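## 4. El puesto de clasificación, antes y después del brazo

### 4.1. Lo que se prometió en la sala de reuniones

La propuesta que la dirección de Girkeck presentó a la plantilla del taller de Skutholm ocupaba una sola diapositiva. En ella, una flecha iba de la palabra «manipulación» a la palabra «supervisión», y el trayecto entre ambas se resolvía sin paradas. El taller recibe juguetes y pequeños objetos domésticos devueltos, los examina, los clasifica y los reparte entre reventa, recambio y reciclaje. La parte que se quería automatizar era la segunda: coger cada objeto de una mesa y dejarlo donde corresponde. Según la diapositiva, las personas del puesto pasarían a ocuparse de «las excepciones».

En las entrevistas, el término «excepciones» fue recibido con una cortesía considerable. Las 12 personas que participaron en el estudio llevaban en el puesto el tiempo suficiente para saber que en un taller de devoluciones la excepción es el género. Un lote puede traer comida de plástico, vasos, animales con ruedas, piezas sueltas de algo que ya no está y, con cierta frecuencia, cosas que no son juguetes y que alguien metió en la caja por razones que el formulario de devolución no recoge. «Si quitas las excepciones, me queda la pausa del café», resumió una clasificadora del turno de mañana.

El sistema, llamado Jineo por el integrador, se instaló en cuatro mesas. No entramos en su arquitectura, descrita en la sección 3; aquí nos interesa lo que ocurre a menos de dos metros de él, donde están las sillas.

### 4.2. Preparar la mesa

El primer cambio observable fue la aparición de una tarea sin nombre. Para que el brazo aprenda a coger objetos, alguien tiene que ponérselos delante, y ponérselos de muchas maneras: cerca, lejos, de pie, tumbados, medio tapados por otra cosa. Los documentos del proyecto la denominan «reinicialización del entorno». En el taller se llama «poner la mesa», y el nombre ha hecho fortuna hasta el punto de que el cuadrante de turnos lo recoge, entre comillas, desde noviembre.

Poner la mesa consiste en elegir un puñado de objetos, repartirlos por la superficie sin orden aparente, apartarse y, terminado el intento, volver a empezar. La dificultad reside en el «sin orden aparente». Casi todas las personas entrevistadas confesaron una tendencia a la simetría que el equipo técnico les pedía corregir. Una de ellas, con una larga carrera previa en escaparates, describió el esfuerzo de desordenar con método como «desaprender el oficio a las ocho de la mañana». Otra acabó lanzando un dado para decidir la esquina de cada pieza; el dado desapareció una semana después, clasificado, se sospecha, como recambio.

La variedad de formas explica parte del trabajo. En la mesa de la figura 4 conviven un cubo de colores revueltos, una lima, un cucharón para pasta de juguete, una porción de tarta y un vaso azul claro. Para una clasificadora son objetos fáciles: los mira y los agarra. Para quien redacta las instrucciones de preparación, cada uno plantea preguntas que antes no hacía falta poner por escrito. ¿Por dónde se coge un pato con ruedas? La respuesta de la plantilla («por el pato») fue anotada por el integrador y devuelta con una solicitud de aclaración.

Conviene señalar que esta tarea no figuraba en la valoración de puestos. Durante la fase de arranque se repartió de forma voluntaria, lo que en la práctica significó que recayó en quienes ya se encargaban de reponer el papel de la impresora. Solo tras una queja formal se incluyó en el cuadrante, y aún hoy carece de categoría retributiva propia. El acuerdo provisional la asimila a «limpieza de superficie de trabajo», solución que no satisface a nadie y que, por eso mismo, parece destinada a durar.

### 4.3. Mirar

El segundo cambio afecta a la atención. En el puesto manual, la vista y la mano se mueven juntas, y varias entrevistadas insistieron en que no recordaban haber *mirado* nunca un objeto en particular. Con el brazo delante, mirar se convierte en el contenido de la jornada. La persona observa el descenso de la pinza, valora si la aproximación es razonable y mantiene una mano cerca del botón de parada, postura que la evaluación de riesgos califica de «neutra» y que las afectadas califican de otras maneras.

Registramos 744 intentos de agarre a lo largo del periodo de observación. Más que la tasa de acierto, tratada en la sección 5, nos interesó lo que hacían las personas mientras tanto. Al principio se inclinaban hacia la mesa en los últimos centímetros del descenso, igual que quien acompaña con el cuerpo una bola en la bolera. Algunas hablaban al brazo. El registro de campo recoge «más abajo», «ahí no, hombre» y un prolongado silbido descendente que la transcriptora, Róisín Tierney, solicitó no tener que codificar.

Con las semanas, la inclinación disminuyó y apareció otra cosa: la predicción. Las operarias más experimentadas anunciaban el resultado antes de que la pinza se cerrara, y lo hacían con una seguridad que el panel de confianza del sistema no siempre igualaba. Preguntadas por los indicios en que se basaban, mencionaron la inclinación de las mandíbulas, cierta vacilación en el tramo final y, en un caso, «la cara que pone». El brazo no tiene cara. La entrevistada, informada de ello, mantuvo su declaración.

Esta pericia no se había previsto y tampoco se recoge. La interfaz permite anotar si el intento fue válido o fallido, y ofrece un campo de observaciones con capacidad para 15 caracteres, suficiente para escribir «otra vez el vaso» solo si se renuncia a la última letra.

### 4.4. El ritmo y la pausa

Antes de la instalación, la cadencia del puesto la fijaba el lote. Había mañanas malas y tardes ligeras, y la plantilla administraba el desnivel con acuerdos informales: se adelantaba trabajo, se cubría a una compañera, se dejaba la caja antipática para después de comer. El sistema aplanó esa curva. Un brazo tarda lo que tarda, con lote bueno o malo, y quien lo acompaña tarda lo mismo.

Los efectos fueron ambiguos. Las molestias de muñeca que varias personas arrastraban desde hacía años se redujeron según su propio testimonio, y sería deshonesto pasar de puntillas por ese dato. A cambio, las entrevistas se llenaron de una palabra que no había salido en la ronda previa: «esperar». Se espera a que el brazo vuelva a su posición, a que se reinicie el programa, a que el técnico de Moynihan conteste al teléfono. Son esperas breves, demasiado cortas para levantarse y demasiado largas para no notarlas - una clasificadora había aprendido a hacer punto en ese intervalo hasta que le recordaron la norma sobre fibras sueltas.

También cambió la conversación. En las mesas manuales, enfrentadas dos a dos, se hablaba de todo menos de los objetos. En las mesas automatizadas, la disposición de las sillas obliga a mirar en la misma dirección, y la charla ha adoptado el tono de quienes ven juntos un partido de una división modesta. Se comentan las jugadas. Hay favoritismos entre mesas. Elibariki Mollel, responsable de turno, tuvo que pedir que se retirara de la pizarra una clasificación por puntos, que según nos dijo consultaba a diario.

### 4.5. Quién sabe hacer qué

Queda la cuestión de la cualificación, que la diapositiva inicial resolvía con su flecha. La hipótesis de la dirección era que supervisar exige más conocimiento que manipular y que, por tanto, el puesto se enriquecería. La hipótesis contraria, sostenida por la representación sindical, era que mirar una máquina no requiere saber nada. Nuestros datos incomodan a ambas partes.

Las personas que mejor preparaban las mesas y antes detectaban un agarre dudoso eran las que más tiempo habían trabajado con las manos. Su conocimiento procedía del puesto antiguo. Sabían qué piezas ruedan, cuáles resbalan y cuáles parecen estables hasta que se tocan por arriba. Las incorporaciones recientes, formadas ya con el sistema en marcha, manejaban la interfaz con soltura y se fiaban más del panel. No hemos podido establecer si esa diferencia se cierra con el tiempo o si el taller está consumiendo una reserva de experiencia que ha dejado de reponer. La dirección, consultada al respecto, respondió que el asunto se estudiaría en la siguiente fase. La siguiente fase no tiene fecha, aunque sí logotipo.

A raíz de estos resultados preliminares, Girkeck aceptó mantener una rotación por la que cada persona dedica parte de la semana a las mesas manuales. La medida se justificó por motivos ergonómicos. En el taller se la conoce como «ir a acordarse», y las plazas de esos turnos se agotan el mismo día en que se publica el cuadrante.
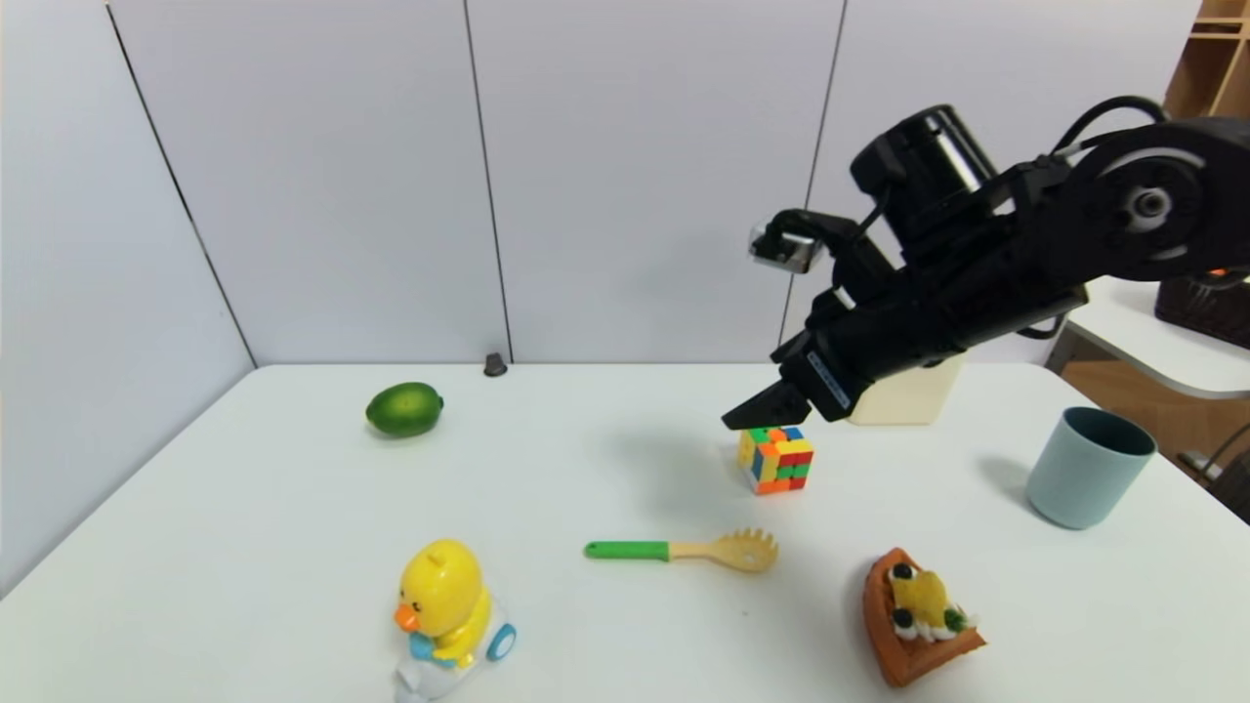
**Figura 4.** Mesa de clasificación con objetos variados; la pinza del brazo, junto al cubo de colores.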